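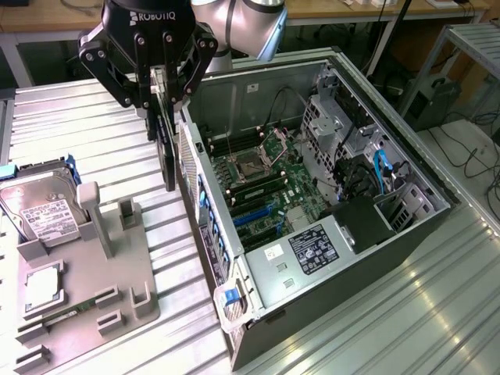
Thaddeus Hutchins wrote in to say that his tower used to need hoovering out every month or so, and that with the Gredance filters fitted he opened it in June and left it alone. He also thought the magnetic strip could be stronger on painted panels, and the current version has a wider one.

Gredance Dust Filter Set for Tower Cases
Made by Stustby

Fine mesh filters for desktop computers that stand on the floor, under a desk or in a workshop. The set covers the front intake, the floor vent and one side vent. Each filter can be cut to size with ordinary scissors and held on with the magnetic strip or, on plastic panels, with the sticky pads supplied.

The mesh is nylon and can be rinsed under the tap. Let it dry fully before putting it back. A clogged filter does more harm than no filter, so check it whenever you clean the room.

If the case has gone a long time without cleaning, take the side panel off, lay the tower down and clear out the old dust first. Switch off at the wall and unplug everything. Hold the fan blades still while you brush them.
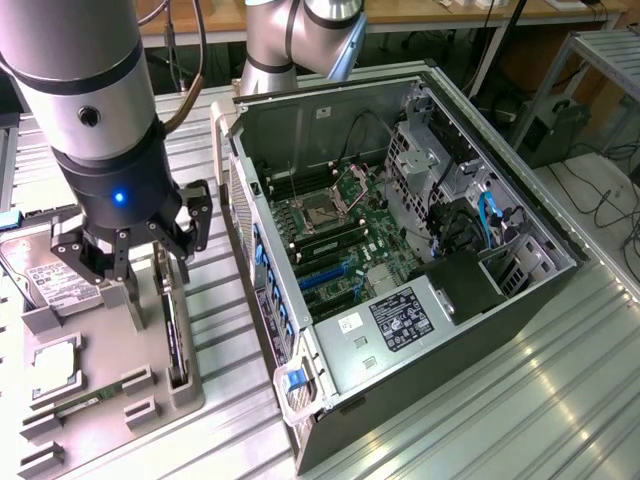 What is in the box
Front mesh sheet, 505 mm long
Floor mesh sheet, 295 mm long
Side mesh sheet, 295 mm long
Magnetic strip, 2 rolls
Sticky pads
Soft brush

Will it fit?
It fits most mid and full towers. It does not fit the Szabo slim desktop, which has its vents on the top edge. For the Jevis cube, order the small set instead. Measure the vent and add a centimetre on each side for the strip.

Ordering
Stock code 2718. Orders placed before 2 pm go out the same afternoon. Spare mesh is sold by the sheet. Trade enquiries go to Cletus Lindgren at the Stustby counter. Cut sheets cannot be returned.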